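Community Help > Home and Household > Furniture and Repairs

Refinishing a round table before returning it to a furnished rental

Posted by Catrin Foulkes
27 October 2019

I am the tenant of a furnished apartment and my lease has two months left to run. The inventory attached to the lease lists a round wooden table, described there as "good, light wear." During the time I have lived here the surface has become dull, and there are several pale rings from cups and one larger cloudy area where a serving dish was set down without a mat. There are also fine scratches, none of which can be felt with a fingernail.

The landlord's agent, Ferri, has informed me in writing that the cost of restoring the table may be taken out of my deposit. No amount was given. I asked whether I could have the work done myself and was told that this would be "considered." I would like to settle the following before I reply.

First, whether I am entitled to repair the table at my own expense or whether I should leave it alone. Second, if I may repair it, whether the whole top must be sanded or whether the rings can be treated separately. Third, what I should keep as proof of the work. I have some experience with painting walls but have never refinished furniture. The table has a clear finish of some kind, and I do not know which.

Thank you in advance to anyone who is able to advise.

3 replies

Italo Greco

Do not sand it. Rub mayonnaise on the rings, leave it overnight, wipe off. My mother did this for years on a walnut sideboard and it came up fine. If the agent complains, ask to see the receipt for the table. They will not have one.

Agata Lombardi

I managed furnished lettings for 17 years and will answer the points in the order in which they were raised. Please note that the rules on deposits differ from one state to another, and that the lease itself should be read first.

On the matter of entitlement. A tenant is generally expected to return furniture in the condition in which it was received, allowing for ordinary wear. Many leases also state that no alterations are to be made to the contents without written consent. Refinishing a table may be treated as an alteration, even where the result is an improvement. For that reason I would advise against any sanding until the agent has agreed to it in writing. The word "considered" does not amount to consent.

The reply to Ferri should be short. State that you wish to have the marks on the table treated, name the method, and ask for written approval by a stated date. If the agent declines, ask for an itemized estimate from a tradesperson. A deduction should reflect the age of the item and its condition at the start of the lease. It should not cover the price of a new table where an older one was supplied. In one file that I handled, a landlord claimed $1,000 for a dining table that had been in the property for 13 years, and the claim was reduced to the cost of a polish.

On the matter of ordinary wear. Fine scratches that cannot be felt are, in my experience, usually accepted as wear, particularly where the inventory already records "light wear." Rings and heat marks are more often charged to the tenant. It would be sensible to direct your efforts to those and to leave the scratches alone.

On the matter of proof. Keep the following together in one place:

The inventory, with the line for the table marked.
All correspondence with the agent, including the messages already received.
Photographs of the top before any work is started and after it is finished, taken by daylight and from the same position.
Receipts for materials, or the invoice if the work is done by another person.

If there are photographs attached to the original inventory, request a full-size copy. Those included in printed inventories are often too small to show the surface at all.

I would leave the choice of method to someone with more knowledge of finishes.

Ottavio Bianchini

Mrs. Lombardi has covered the lease. I restore furniture for a living and will confine myself to the table.

The first step is to find out what the finish is. Choose a spot on the underside or on the edge nearest the wall and touch it with a cotton swab dampened with denatured alcohol. If the finish becomes sticky, it is probably shellac. If there is no change, try a drop of lacquer thinner in a different spot. Lacquer will soften. If neither has any effect, the table most likely has a varnish or a polyurethane. The rooms should be well ventilated and there should be no open flame while this is done.
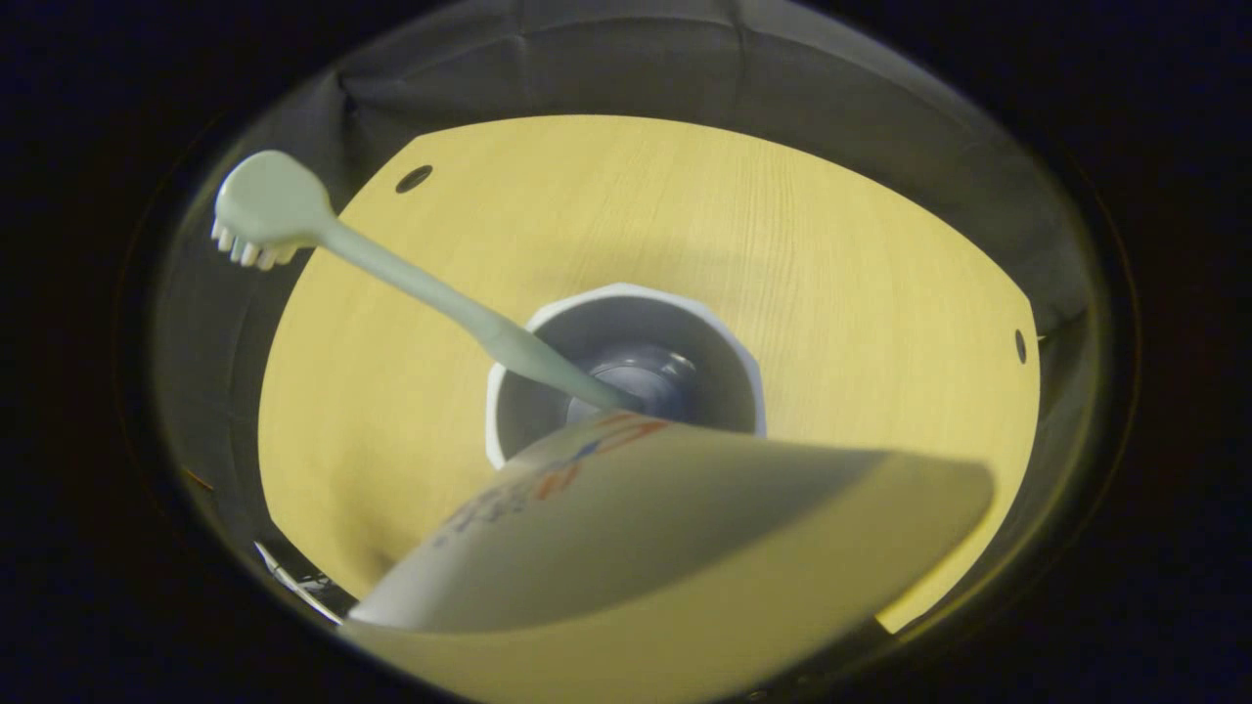
White or cloudy marks normally lie in the finish and have not reached the wood. They are caused by moisture or by heat and can often be removed without stripping anything. Dark marks are a different matter, as they are usually in the wood itself, and those should be left to a professional. From your account, yours are all of the pale kind.

Begin with the mildest treatment. Lay a clean, dry cotton cloth over the ring and pass a warm iron across it for a few seconds, with the steam turned off. Lift the cloth and look. Repeat if the mark has faded, and stop if it has not. Should a trace remain, a little fine polishing compound on a soft cloth, worked along the grain, will generally even out the sheen. Mr. Greco's mayonnaise works in some cases because of the oil in it, but it leaves a residue which has to be cleaned off, and plain mineral oil is tidier.

I do not recommend sanding for a beginner. If the top proves to be veneer, the layer may be very thin, and it is easy to go through it at the edge — a round table is harder in this respect than a square one, as there is no straight side to follow. If the whole surface really must be redone, have it done by a workshop and obtain a written price beforehand.

When the marks have been dealt with, apply a thin coat of clear paste wax, allow it to dry for the time given on the tin, and buff it. Wax should not be used to cover a mark that has not been treated. It will show again in a strong light, and agents do tend to inspect by a window.

Use mats from now until the end of the lease.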